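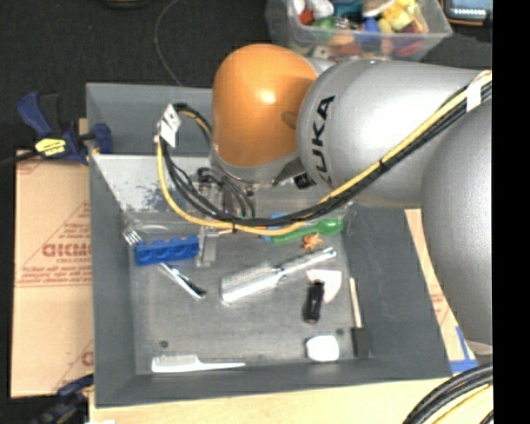 Uvari Teaching by Demonstration: Progress Report to the Wilutis Fund

Tuesday, August 25, 2026

1. Period covered

This report covers the work carried out since the January review. The grant supports the collection of demonstrations in which an operator guides a robot arm by remote control to pick mixed household items out of a bin.

2. Work completed

A total of 2863 demonstrations have been recorded and stored, against nearly 2000 planned for the period. Each one begins with the arm above the bin and ends when the chosen item has been released. Attempts in which the item was dropped are kept and labelled as such.

The bin is held with clamps and its contents are changed between sessions. Slim metal items, such as forks, remain the hardest to teach. They lie close to the floor of the bin, and operators needed several sessions before they could bring the gripper finger down beside them at a steady speed. Block-shaped toys gave little trouble. Combs and brushes fall between the two.

3. Difficulties

The cables along the arm limit how far the wrist can be turned near the bin walls. Operators at the Tanui site have been asked to approach items in the corners from the open side. The control link was also unreliable in the early weeks, and 200 recordings were withdrawn after checking.

4. Spending

Spending is within the approved budget. The sum set aside for spare gripper fingers has not been used, and we ask for permission to move it to operator training.

5. Next period

We plan to record a further 500 demonstrations with items placed on top of one another. The Urkus office will train the new operators, each of whom will complete 10 supervised sessions before recording alone. The labelled recordings will be delivered to the Fund with the next report.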